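Sorting Day Comes Back to the Lakmont Room

The sorting tables are out again at the Lakmont Room, and if you have walked past on Petkov Street any evening this October you will have noticed the lights on well past supper. The household shelf, which lends and gives out cleaning supplies, laundry things and storage bins to families setting up a new place, is being put back in order before the cold weather, and there is a good deal to get through.

For anyone new to the neighborhood, the shelf started as a single closet at the back of the building, with a few bottles of dish soap and somebody's spare mop. It has grown since then into a proper room with shelving on three walls, and last year it sent out 980 bundles, each one packed for a particular household. A bundle might have a bottle of laundry soap, a sponge or two, a dustpan, some cloths and a tray or bin to keep it all in. People ask for more trays than anything else, which surprised everyone in the early days, but if you have ever moved into an apartment with one cupboard under the sink you will understand the appeal.

Higinio Quezada has looked after the shelf for the past few years, and he was kind enough to talk with us while he worked, though he never once put down his marker. He had a stack of bins on one side of him and a row of bottles on the other, and he was trying things out together to see what would stand up and what would tip over on a bus ride home.

"The big bottles are the ones that give you trouble," he told us. "A person carries the bag up three flights, the bottle leans over, and now you have soap in the towels. If it goes in a tray with straight sides and you put the cloths in around it, it stays where you put it."

He has plenty of opinions about trays, and we were happy to hear them all. He likes the see-through ones best, tinted or clear, so you can tell what is inside when the tray is up on a high shelf. He likes a handle you can get your whole hand into, and he has no patience for the little round finger holes some of them have. Scratches don't bother him in the least. Anything cracked goes to recycling, but a scuffed tray gets a wash in the big sink, a turn on the drying rack, and goes right back out.

The room itself has had some attention over the summer as well. The old folding tables, which wobbled so badly that you had to hold on to your coffee, have been retired at last, and there are light wooden ones in their place. They were bought with money from the spring supper, and a good many readers will remember that supper for the rain and for the very long line at the pie table. The new tables are a little higher than the old ones, and several of the regular sorters mentioned that their backs are grateful. There is also better light over by the door, and a step stool that does not fold up while you are standing on it.

Sorting goes on in a pleasant, unhurried sort of way. Donations come in at the side door and are set on the first table, where someone checks that caps are tight and labels can still be read. A bottle without a label is never passed along, no matter how full it is or how sure you may be about what's in it. From there the soaps go one way and the sprays another, and bleach gets a low shelf all to itself. Sponges and brushes have to be new. Cloths and towels can be used as long as they are clean, and there is a basket near the window for the ones that have gone a bit thin, which are cut up for rags.

On the evening we visited there were 61 bundles on the list, and by the time the kettle went on for the second time a fair number of them were packed and waiting by the wall. Each one gets a slip of paper with the size of the household and anything in particular that was asked for. One family wanted unscented soap. Another had asked, very politely, for a bucket "of any color but yellow," and a green one was found for them after some digging.

Wista Hardware, down at the corner, has again offered its back hallway for overflow, which will be a help once the holiday donations begin. The shelf is hoping to raise $2000 before winter to cover the things that seldom come in by donation, mostly trash bags, rubber gloves and dish racks. There is a jar at the Wista counter and another at the Cerico Bakery, where the money can be handed over along with your order for rolls.

If you would like to bring something by, the side door is open from 3 in the afternoon until the sorters go home, usually a bit after eight. Large bottles of laundry soap are wanted most of all, full or nearly full, with the label on. Trays, bins and small baskets are welcome in any shape, though Mr. Quezada would like it known that rectangular ones pack best. Please don't leave bags outside overnight. The raccoons got into one last month, and it took most of a morning to get the sponges back off the hedge.

Extra hands are welcome too, and you don't need to sign up ahead of time. Come in by the side door, hang your coat on the hooks to the left and ask for a marker. Children are fine as long as a grown-up is with them, and there is a small table where they can draw on the slips that go into the bundles. Bring your own mug if you can, as the cupboard is running short again.
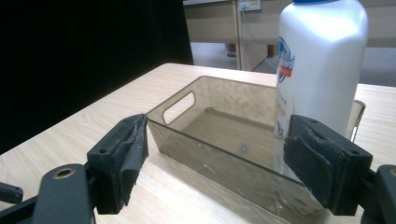

A tinted tray and a big white bottle on one of the light wooden tables at the Lakmont Room.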